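# Teaching the arm: questions I keep getting

Updated 2023-08-11

**What is it you do, exactly?**

I show a robot arm how to do small household jobs at our workshop in Samside. I steer it from a chair with a pair of hand controls, it records every move, and later the lot goes off to the training people at Dikon. Mostly it's picking things up and putting them down again (I love it, don't laugh).

**Do you push the arm about by hand or drive it remotely?**

Both! We did it all by hand until February, holding the arm by the forearm and walking it through the job. It's lovely for slow, careful stuff, but your own sleeve ends up in every recording. Now I use the remote controls for nearly everything and only go back to hands-on for awkward twists.

**How many goes does one task need?**

For a simple pick and place we ask for 200. Anything with a lid or a drawer goes up to 1,000, shared between the Samside and Tustilton rooms. I can do some 20 before I want a cup of tea.

**Do you bin the bad ones?**

Only if I've knocked something over or the recording has dropped out. A wobbly grab that I then put right is worth keeping, so please don't stop halfway and start again.

**How do you judge distance from the wrist view?**
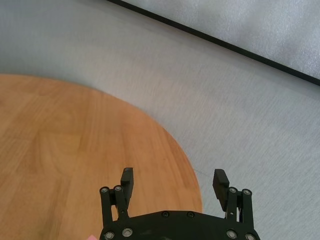 Judging depth was the bit I found hardest, and I still come in too high on a tired afternoon. My trick is to stop looking at the object and look at the two fingertips and whatever's under each one. With the left finger over the round wooden table and the right one past the rim, over grey floor, I know I need to come left before I even think about going down. Wood under both pads, then lower, then close. Go gently near a curved edge, as it's very easy to misread!

**Can I have a go?**

Yes, if you're 18 or over and can get to Samside. Ask for the Frei controls if you're left-handed, they're much kinder on the thumb.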